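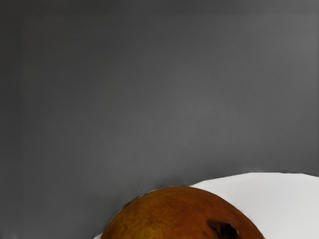

What do I need to settle before I teach a secondhand robot arm to pick things up at home?

Where the base goes, how high the table is, and how you're going to stop it in a hurry. The gripper, the software and the name you'll give it can all wait a week. Most of us do it in the opposite order and have the scratches to show for it.

What follows is the tip sheet from the Rimkutė shared workshop, where a few of us have been working since November on an arm that is supposed to clear fruit off a plate. Clémence Charpentier started the list on the back of an invoice. I typed it up and took out the swearing.

Bolt it down first

An arm on a base that can shift will shift, and it'll do so one hair at a time so you blame the code. Ours spent its first evening on a rolling tool cabinet with the brakes on. The brakes were a matter of opinion. If you can't drill the floor, use a heavy steel plate and check it with a level before every session.

Rehearse it on the computer

We run every new move in the simulator before the real motors get a say. Model your table, the floor, and any big furniture within reach. It's dull work, and you will be tempted to skip the furniture. Measure the table height at three places, too. Shop tables are flat the way used cars have low mileage.

Don't bother making the simulated room pretty. Covadonga Aranda lost an entire evening to a baseboard.
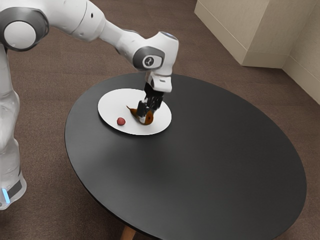

Once the model matches your tape measure, start every pick from a hover point, 100 mm straight above the target. Go to the hover, stop, look, then come down slowly. Cap the speed at 5 percent until you've seen the whole path through without wincing. You'll be bored. Make coffee at a safe distance and be bored there.

Coming down at an angle looks more graceful and will put a fingertip through something. Save grace for later.

Choose awkward groceries

Everybody wants to begin with a wooden cube. Cubes are flattering. They sit still, they have nice parallel sides, and they teach you nearly nothing about dinner. A pear is fat at one end and skinny at the other, and it rolls in a curve when bumped. Add something small and round to the plate and you have two problems of different sizes.

Buy the fruit cheap and a little underripe. Elīna Org brought lovely ripe ones from her own tree and we don't discuss it.

Grip force

Start low and creep up. Stick on thin foam if the fingers are hard and slick, then redo your measurements, as the foam has just changed them. For pears we close until contact, then a touch more. Write the number down. On masking tape, on the bench, where Dace can't tidy it away.

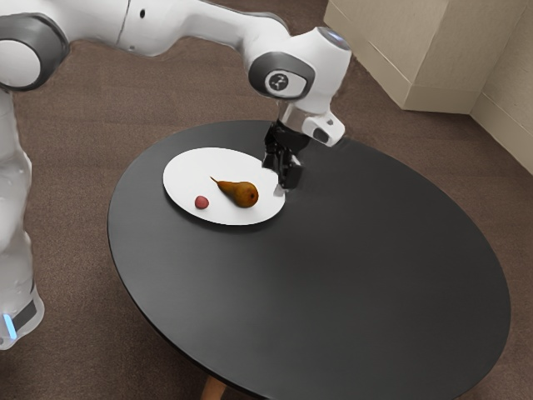 Calibration between the camera and the arm is where a good mood goes to die. Do it again after anybody moves anything, including the things they swear they didn't move. A sideways error is easiest to spot with the gripper pointed straight down and held still over the plate, so you can see what the fingertips are above. If they're over the right edge of the plate and the pear is lying to the left of them, as in this view, closing the fingers won't get you a pear. Work out the offset from there, and don't lower the wrist to get a better look. We shift in steps of 10 mm at the start and go smaller when the fruit is between the fingers.

Small things that cost us an evening each

Label both ends of every cable.

A glossy black tabletop throws reflections. If your camera starts seeing fruit where there isn't any, move the lamp before you rewrite the vision code.

Keep the stop button where your hand already is. On the wall by the door looks very professional and is four steps too far.

Save the working settings under a new name before you improve them. Ours are in a folder called Lelska, after the workshop cat, and the copy labeled "better" is the one that doesn't work.

Use a plastic plate for real runs until the arm has earned china.

If you have a fix for foam that peels off in the middle of a run, leave it with Austra Paju at the front bench. She has tried glue, tape, and a stern voice.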